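How to wash and dry fleece without spoiling the nap

Fleece is a knitted polyester fabric with a brushed surface. The brushing lifts short loops of fibre away from the knit, and these trap air. Most damage to fleece in the home comes from heat, rubbing or a coating left on the fibres. The method below suits jackets, blankets, hats and linings made from all-polyester fleece. For blends that contain wool, follow the care label instead.

What you need

A washing machine with a gentle cycle
Liquid detergent with no fabric softener in it
A soft clothes brush
A drying rack or a line in the shade
A fabric comb or battery shaver, if the surface has already pilled

Step 1: Sort the load

Wash fleece with other fleece or with smooth synthetic items. Keep it away from towels and cotton flannel, which shed lint that lodges in the nap. Keep it away from denim and from anything with exposed hooks or rough zips. Dark fleece should be washed separately from pale or bright colours for the first 2 washes.

Step 2: Prepare each item

Close all zips and fasten hook-and-loop tabs. Empty the pockets. Shake the item outdoors and brush off dried mud or pet hair while the fabric is dry. Turn the garment inside out, so that most of the rubbing falls on the inner face.

Step 3: Treat stains

Dab a small amount of liquid detergent on the mark and leave it for ten minutes. Do not scrub. Grease may need a second application. Candle wax should be hardened with ice and lifted with a blunt edge; an iron will flatten or melt the pile.

Step 4: Wash

Set the machine to 30 degrees and a gentle cycle. Fill the drum to no more than two thirds, as a packed drum increases rubbing between items. Use half the usual dose of detergent in soft water areas. Leave the softener drawer empty. Softener coats the fibres and reduces the ability of the fabric to move moisture outwards. If softener has been used in the past, run one extra rinse.

Step 5: Spin and dry

Choose a low spin speed. Fleece holds little water in the fibre itself and dries quickly without a hard spin. Hang jackets on a broad hanger and lay blankets flat across several bars of the rack. Keep the rack away from radiators. If a tumble dryer must be used, select the lowest heat and take the item out while it is slightly damp.

Step 6: Restore the surface

Once the fabric is fully dry, brush it lightly in one direction. Pills can be taken off with a comb or shaver held flat against the cloth. Pull the fabric taut first and work in short strokes. Do not shave over seams or close to a zip.

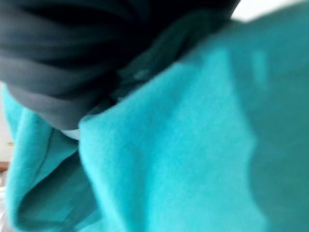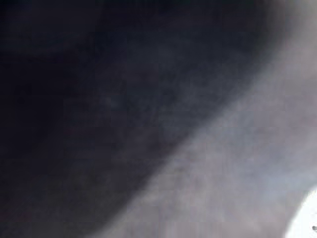

Storing fleece

Fold fleece loosely and keep it in a breathable cotton bag or on an open shelf. Vacuum bags save space but press the nap flat, and thick pile may not recover fully. Moths do not feed on clean polyester, though they can be drawn to food stains and sweat. Items put away in spring should therefore be washed first.

Notes

Fleece sheds fine fibres in the wash. A fibre-catching bag reduces the amount that reaches the drain. Empty the bag into the household bin; do not rinse it under the tap.

Text by Ourania Xenos. Checked in September by Hannelore Grube.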